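Peltby open day: a new stand, a lot of talk, and a team that still needs a left back

Peltby threw the gates open in June, a few weeks before the players are due back, and I went along with low hopes. Open days at soccer clubs tend to be a chance to sell you a season ticket in a different room from the usual one.

The line at the turnstiles was moving well by ten in the morning. They let us in by groups, gave us a lanyard, and walked us up the new Tondard Stand, which adds 2095 seats behind the goal. The view from row F is good. The view from the back row is a view of a roof beam, and when I mentioned this to our guide she said those seats would be "priced accordingly." I have asked the ticket office what that means and am still waiting.

Next came the dressing rooms. Fresh paint, 86 new lockers shared between the first team, the women's side and the academy, and a slogan over the door about hunger. Last season's slogan was about belief, and Peltby finished fourteenth.
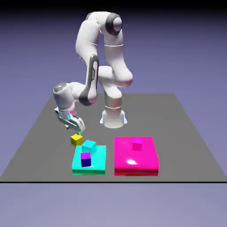 Styliani Nikolaidis, the club's head of performance, gave the best talk of the day and also the one I trusted least. She told us soft-tissue injuries cost the squad 138 training days last season and that she wants that cut in half. Fine. How? Better pitches, more sleep, smarter loading. She spoke about the body as a chain of joints, each one passing its load to the next. But a center forward gets kicked by defenders from Naltard twice a year, and no chart she put up had a line for that.

Somebody asked about Rattanakul, the winger who has been "close to signing" since before the clocks changed. The answer was that talks were positive. They were positive in the spring too.

The pitch itself looked lovely, I will give them that. We were kept well behind a rope and a steward told off a small boy for touching the grass — he had paid his five dollars like everyone else.

Lunch was a hot dog and a speech by the chairman. He said over 155 families had already renewed, which sounds like plenty until you remember how many seats they have just built. I left before the raffle. The season ticket desk was right next to the exit.

Recent stories
Naltard confirm two preseason friendlies
Peltby women name new captain
Away travel: prices and pickup points
Where does Rattanakul fit in?
Letters: the Tondard Stand roof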